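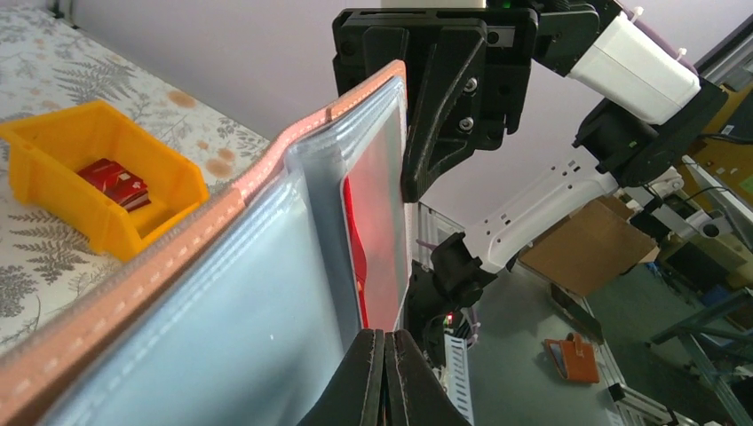
The first thing you learn when you teach a robot by hand is how much your own fingers know. Getting a card in or out of a wallet takes you a second. Doing it through two robot arms, with a pair of small control handles on your side of the table, took me most of a morning, and I loved every minute!

The workshop in Umalstead belongs to Prikamberg, which has been recording jobs like this since May. You move a handle, the arm copies you, and the whole try is saved: each joint, each squeeze, each camera view. One arm pinches the wallet from below while the other takes the top edge. Pull too hard and the clear sleeves bunch up. Too soft and the leather slides away (mine did, a lot).

By the time I visited, the team had saved 586 good runs with wallets of different sizes and colors. A practiced operator needs roughly 15 seconds for one. My best six were kept too, wobbles included, and I'm told the wobbles are useful, as the robot gets to see how a person recovers from a bad grip.

Next on the list are zippered purses, which I've already asked to come back for.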